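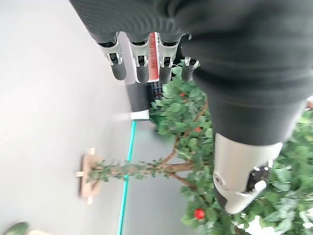 # Sternov 3145 과일 보관함 (포도·베리용, 냉장고 선반형)

품번 3145 / 수입·판매 Dunedthorpe / 본문 수정일 2026년 9월 9일

제조사 Sternov의 상자에는 "과일의 시간을 멈춥니다"라고 적혀 있습니다. 시간은 안 멈춥니다. 뚜껑에 습도 조절 슬라이드가 달린 플라스틱 보관함이고, 바닥에 물이 빠지는 받침이 한 장 들어갑니다. 그 정도 물건으로 알고 보시면 크게 실망할 일은 없고, 상자 문구를 믿고 사시면 반품하게 됩니다. 작년 반품 사유를 읽어 보면 대부분 "생각보다 평범하다"였습니다. 평범한 것 맞습니다.

그런데도 계속 들여놓는 까닭은 받침 때문입니다. 씻지 않은 포도를 송이째 눕혀 두었을 때 아래쪽 알이 자기 무게와 고인 물에 눌려 무르는 일이 줄어듭니다. 줄어든다고만 적겠습니다. 며칠이 늘어난다는 식의 숫자는 제조사 안내문에 있지만, 시험에 쓴 품종도 냉장고 온도도 밝혀 놓지 않아서 옮겨 적지 않았습니다.

## 사양

| 항목 | 내용 |
|---|---|
| 품번 | 3145 |
| 바깥 너비 | 300 mm |
| 높이(뚜껑 포함) | 110 mm |
| 무게(받침 포함) | 1519 g |
| 본체 재질 | 폴리프로필렌 |
| 뚜껑 재질 | 투명 트라이탄 |
| 받침 | 분리형, 올록볼록한 면이 위로 |
| 습도 조절 | 뚜껑 슬라이드, 세 단계 |
| 패킹 | 실리콘, 탈착 가능 |
| 식기세척기 | 본체와 받침만 |
| 전자레인지, 냉동실 | 불가 |
| 구성품 | 본체, 뚜껑, 받침, 흡착 패드 한 개 |

너비는 손잡이 턱까지 잰 값입니다. 제조사 도면에는 턱을 뺀 숫자가 실려 있는데, 냉장고에 넣을 때 걸리는 건 턱이니 저희는 턱까지 쟀습니다. 문 선반에는 들어가지 않습니다. 깊이가 얕은 양문형 냉장고에 넣으실 분은 앞뒤를 돌려서도 한번 재 보세요.

무게는 이런 용도의 통치고 무거운 편입니다. 뚜껑이 두껍습니다. 튼튼하다는 뜻으로 받아들이는 분도 있고, 한 손으로 꺼내기 싫다는 분도 있는데 저는 뒤쪽입니다. 포도를 가득 채운 상태로 위 칸에서 꺼내려면 두 손을 써야 합니다.

## 제조사 주장과 저희 의견

### "에틸렌을 흡수해 숙성을 막습니다"

동봉된 흡착 패드 이야기입니다. 에틸렌에 민감한 과일이 있고 그런 과일 옆에서 이런 패드가 쓸모 있을 수 있다는 점까지는 수긍합니다. 문제는 이 제품을 포도용이라고 팔면서 에틸렌을 앞세운다는 데 있습니다. 포도는 딴 뒤에 더 익는 과일이 아니고, 집 냉장고에서 포도를 망치는 건 보통 수분 손실과 곰팡이, 그리고 눌림입니다. 키위나 사과를 한 통에 같이 넣는 분이라면 패드가 의미를 가질지도 모르겠으나, 그럴 거면 통을 나누는 쪽이 돈이 덜 듭니다.

패드 리필도 판매는 합니다. 사시라고 권하지는 않습니다. 첫 패드가 다 되었을 때 빼고 써 보시고, 차이를 느끼시면 그때 주문하세요. 패드에 교체 시기를 알리는 색 표시가 있는데 언제 색이 변하는지 저희도 제조사에서 뚜렷한 답을 받지 못했습니다. 5월에 문의한 메일의 답장은 카탈로그 파일 하나였습니다.

### "정밀 습도 제어"

슬라이드를 밀면 뚜껑의 구멍이 열리고 닫힙니다. 정밀이라는 말은 지워도 됩니다. 완전히 닫으면 통 안에 물방울이 맺히고, 완전히 열면 줄기가 빨리 마릅니다. 가운데 단계에 두는 것이 포도에는 무난했습니다. 블루베리는 조금 더 열어 두는 편이 나았고, 딸기는 어느 단계에서도 특별히 좋은 결과를 못 봤습니다. 딸기용으로 찾으신다면 다른 통을 보세요. 키친타월 깐 넓적한 접시가 이 통보다 못하다고 말할 근거가 저희에게는 없습니다.

### "위생적인 항균 소재"

항균 시험 성적서를 요청했고, 받은 문서는 본체와 다른 색상의 원료에 대한 것이었습니다. 그래서 저희 페이지에는 항균이라는 말을 넣지 않습니다. 제조사 상자에는 여전히 적혀 있습니다. 상자를 바꿔 달라는 요청은 해 두었습니다.

### "BPA 무첨가"

이건 재질로 볼 때 굳이 따질 것이 없습니다. 폴리프로필렌 통에 이 문구를 크게 찍는 것은 생수에 무지방이라고 쓰는 것과 비슷해 보입니다만, 틀린 말은 아닙니다.

## 포도를 넣는 법

설명서가 영어와 체코어로만 되어 있어 여기 옮깁니다. 설명서 순서가 조금 이상해서 몇 군데는 저희 식으로 바꿨습니다.

1. 본체와 받침을 한 번 씻어 완전히 말립니다. 새 제품에서 나는 냄새는 하루 열어 두면 거의 빠졌습니다.
2. 받침을 올록볼록한 면이 위로 오게 깝니다. 뒤집어 깔아도 딱 맞아 들어가는 바람에 많이들 거꾸로 씁니다. 뒤집으면 물길이 막힙니다.
3. 포도는 씻지 않고 넣습니다. 터진 알, 무른 알은 가위로 꼭지째 잘라 냅니다. 손으로 뜯으면 옆 알의 껍질이 찢어지곤 합니다.
4. 송이가 크면 굵은 줄기에서 둘로 나눕니다. 뚜껑에 눌릴 높이까지 쌓지 마세요.
5. 잎이 붙어 있으면 떼어 냅니다. 보기에는 좋지만 잎이 먼저 상하고, 상한 잎이 닿은 자리의 알이 따라갑니다.
6. 슬라이드를 가운데에 두고 뚜껑을 덮습니다.
7. 이틀에 한 번쯤 열어 뚜껑 안쪽의 물기를 닦습니다. 설명서에는 열지 말라고 되어 있으나 저희 경험으로는 닦는 쪽이 결과가 좋았습니다.

송이를 옮길 때는 꼭지 쪽 굵은 줄기를 잡습니다. 알을 감싸 쥐면 표면의 하얀 분이 지워집니다. 분은 먹어도 되는 것이고 농약 자국이라는 말은 오해입니다. 분이 지워진다고 맛이 변하지는 않지만 선물용이라면 신경 쓰이실 겁니다.
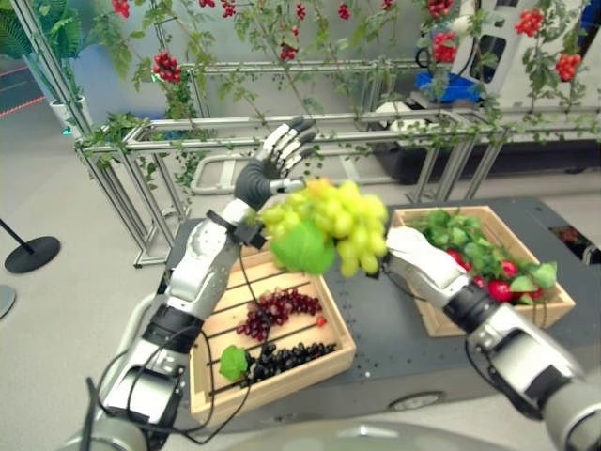

*잎이 붙어 있는 연두색 포도송이*

## 껍질 색과 보관에 대한 잡다한 이야기

문의 중에 보관함보다 포도 자체에 관한 것이 더 많아서 따로 적습니다. 저희는 과일 가게가 아니니 참고로만 읽어 주세요.

연두색 계열 포도에 노란 기가 도는 것은 대개 더 익었다는 쪽으로 봅니다. 상했다고 버리시는 분이 계신데 색 하나로 판단하기는 어렵습니다. 만져서 단단하고 꼭지 둘레가 깨끗하면 드셔도 괜찮은 경우가 많습니다. 꼭지 둘레가 갈색으로 젖어 있으면 그 알부터 빼세요. 단맛은 노란 쪽이 강하고 향은 품종마다 달라서, 초록이 선명할수록 싱싱하고 좋은 포도라는 통념은 저는 잘 안 믿습니다.

줄기 색은 조금 더 믿을 만합니다. 줄기가 초록이고 휘어지면 딴 지 오래되지 않았거나 보관이 잘된 것이고, 갈색으로 바스러지면 수분이 꽤 빠진 상태입니다. 다만 유통 중에 습도를 높게 유지한 포도는 줄기만 멀쩡하고 알은 맥이 없기도 합니다. 한 알 먹어 보게 해 주는 가게에서 사는 것이 제일 확실합니다.

냉장고에서 꺼내 바로 씻은 포도를 다시 통에 넣는 것은 권하지 않습니다. 물기를 말렸다고 생각해도 알과 알 사이 안쪽은 젖어 있습니다. 씻은 포도는 그날 드시고, 남으면 알만 따서 얼리세요. 이 통은 냉동 불가이니 다른 용기로요. 얼리면 뚜껑 모서리에 금이 갑니다. 제가 한 개 깨 먹었습니다.

## 이 제품이 필요 없는 분

포도를 사서 이틀 안에 다 드시는 집에는 쓸모가 없습니다. 사 온 봉지째 두셔도 그 사이에 큰일이 나지 않습니다. 요즘 마트 포도 봉지에는 구멍이 뚫려 있고, 그 구멍이 하는 일이 이 통의 슬라이드가 하는 일과 그다지 다르지 않습니다.

이미 채반이 든 김치통이나 반찬통을 갖고 계신 분도 먼저 그걸로 해 보세요. 뚜껑을 살짝 어긋나게 덮으면 비슷해집니다. 모양은 안 예쁘지만 냉장고 안에서 누가 보겠습니까.

반대로 밭이나 친척 집에서 한 번에 많이 받아 오시는 분, 가게에서 손님상에 며칠 나누어 내는 분이라면 값어치를 하는 편입니다. 통끼리 포개지는 홈이 있어 두 단까지는 흔들리지 않습니다. 세 단부터는 불안했습니다. 카탈로그 사진은 다섯 단이던데 안에 뭐가 들었는지는 모르겠습니다.

## 비슷한 제품과 비교

**Plirora 송이 바구니.** 뚜껑이 없는 철망 바구니입니다. 통풍은 잘되는데 냉장고에 넣으면 금방 마릅니다. 식탁에 올려 둘 물건이고, 보관용으로 소개하는 판매처가 있다면 저는 동의하지 않습니다. 값은 이쪽이 쌉니다.

**Henriques 진공 과일통.** 손펌프로 공기를 빼는 방식입니다. 딱딱한 채소에는 그럴듯했지만 포도 껍질이 꼭지 쪽에서 갈라지는 일이 있었습니다. 펌프질이 귀찮아서 며칠 지나면 안 하게 된다는 점도 감안하세요. 저희는 취급을 중단했고 남은 수량만 팝니다.

**그냥 지퍼백.** 한쪽을 조금 열고 종이타월 한 장을 넣으세요. 받침이 있는 통보다는 아래쪽 알이 잘 눌립니다. 그 차이에 돈을 쓸지는 댁에서 정하실 일입니다.

## 세척과 소모품

본체와 받침은 식기세척기 윗칸에 넣어도 됩니다. 뚜껑은 손으로 씻으세요. 세척기에 넣은 뚜껑은 슬라이드가 뻑뻑해졌고, 제조사는 보증에서 제외한다고 합니다. 슬라이드 틈에 과즙이 끼면 칫솔로 닦는 수밖에 없습니다. 분해가 안 됩니다. 이 제품에서 가장 못마땅한 부분이고, 다음 생산분에서는 분해되게 고친다는데 재작년에도 같은 말을 들었습니다.

포도즙으로 든 보랏빛 얼룩은 본체에서 잘 안 빠집니다. 짙은 색 포도를 주로 넣으실 분은 흰색 대신 회색 본체를 고르세요.

- 실리콘 패킹: 낱개 판매. 끼울 때 납작한 면이 안쪽입니다.
- 받침: 낱개 판매. 구형 보관함과는 홈 간격이 달라 맞지 않습니다.
- 흡착 패드: 낱개 판매. 위에 쓴 대로입니다.
- 뚜껑: 따로 팔지 않습니다. 깨지면 새로 사야 하는데, 제조사에 계속 항의 중입니다.

## 구매하신 분들 의견

판매처가 고른 후기는 믿을 게 못 된다고 저도 생각합니다. 그래도 안 싣자니 문의가 와서, 좋은 것과 나쁜 것을 섞어 받은 그대로 옮깁니다.

> 거봉 두 송이가 겨우 들어갑니다. 사진으로는 네 송이쯤 들어갈 줄 알았어요. 성능은 봉지보다 낫긴 한데 뚜껑이 무거워요.
> — Sawsan Hourani

> 받침을 거꾸로 깔고 석 달 썼습니다. 이 페이지 보고 알았네요. 제대로 깔았더니 바닥에 고이는 물이 받침 위로 안 올라옵니다. 이런 건 제품에 화살표라도 찍어 놔야 하지 않나요?
> — Armindo Lobo

> 블루베리는 합격, 딸기는 불합격. 패드는 뭘 하는지 모르겠음.
> — Kai-wen Choi

> 포개 놓으니 냉장고가 정리되어서 만족합니다! 과일이 오래가는지는 솔직히 비교를 안 해 봐서 모르겠고, 눈에 잘 띄니까 안 잊고 먹게 되는 것 같아요(그게 제일 큰 효과일지도요).
> — Santosh Rastogi

받침에 화살표를 찍어 달라는 의견은 제조사에 전달했습니다. 그때까지는 출고할 때 받침 위에 방향을 적은 종이를 끼워 보냅니다. 종이는 빼고 쓰세요.

## 배송과 반품

깨지기 쉬운 부분이 뚜껑 모서리라, 받으시면 먼저 뚜껑 네 귀퉁이를 손톱으로 훑어 보세요. 금이 만져지면 사용하지 마시고 사진과 함께 알려 주시면 바꿔 드립니다. 과일을 넣은 뒤에 발견하셔도 교환은 되지만 씻어서 보내 주셔야 합니다.

단순 변심 반품은 사용 전이면 받습니다. "과일이 안 멈춘다"는 사유도 한 번 받은 적이 있는데, 상자 문구 탓이니 그분께는 왕복 배송비까지 돌려드렸습니다. 지금 이 글을 읽으신 분께는 그렇게 못 해 드립니다.

대량 주문, 가게용 견적, 구형 보관함 부품은 Dunedthorpe 주방용품 담당 Florêncio Vilela 앞으로 남겨 주세요. 회색 본체는 현재 재고가 있고 흰색은 다음 입고를 기다리는 중입니다.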